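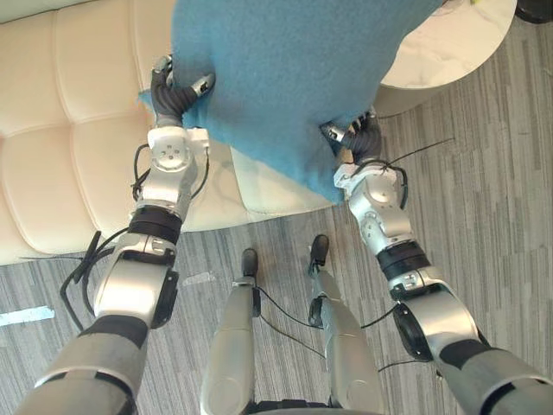
Figure 2. Fleece-like sheet held at two points along its edge, with the lower edge hanging in a soft fold.

3.2 Materials and hold conditions

The second part of the study deals with napped fabrics, which cover most of the throws and light blankets used in living rooms. These materials behave differently from the bed linens treated in Section 3.1. A cotton sheet held at two corners forms a fairly even curve between the grips, and its edge can be followed by eye along most of its length. A fleece or felted sheet is thicker, bends over a larger radius, and tends to keep small bunches that were formed before lifting. The raised surface also increases friction where one layer touches another, so a fold that has closed on itself does not slide open under the weight of the cloth alone.

Fabric samples were obtained from two suppliers, Bevow and Skindale. The Bevow samples were brushed on both faces, with a mean areal weight of 248 g per square meter. The Skindale samples were brushed on one face only and were lighter, at 190 g per square meter. All pieces were washed once before use and stored loosely rolled. Pressing was avoided in order to keep the nap in its normal household state.

A hold was defined by the two grip positions and by the slack between them. We distinguish three conditions. In the corner hold, both grips lie within a hand's width of adjacent corners. In the edge hold, one or both grips lie farther in, leaving a free corner that droops outside the grip. In the offset hold, the grips are at different heights, and the hanging fold shifts toward the lower side. Mixed cases were assigned to the edge hold whenever a free corner was present, whatever the height difference. Figure 2 shows blue fabric with its left corner drooping past the grip onto a sofa cushion. Contact with furniture was recorded as a separate variable, as a supported corner no longer pulls on the grip and the creases near it become shallower.

Creases were coded in two classes. Grip creases start at a point of contact and spread outward from it. Residual creases have no connection to either grip and are left over from earlier handling. On the one-sided Skindale fabric the two classes were easy to separate. On the Bevow fabric they were often confused, mainly where a residual crease ran into the bunched area between the grips. Coders were told to mark such cases as grip creases and to add a note.

3.3 Drape measurement

For each hold we measured the fold depth, defined as the vertical distance from the line joining the two grips to the lowest point of the hanging edge. Depth was divided by the grip spacing to give a ratio that can be compared across sheets of different size. The sample set contained 1000 holds, divided equally between the two fabrics. Holds in which the lower edge touched the floor were excluded from the ratio but kept for the crease counts — the floor carries part of the weight and the depth is then no longer a property of the fabric.

The heavier fabric gave the smaller ratio in the corner hold at all grip spacings. In the edge hold the order was less clear, and the spread within each fabric was larger than the difference between the two.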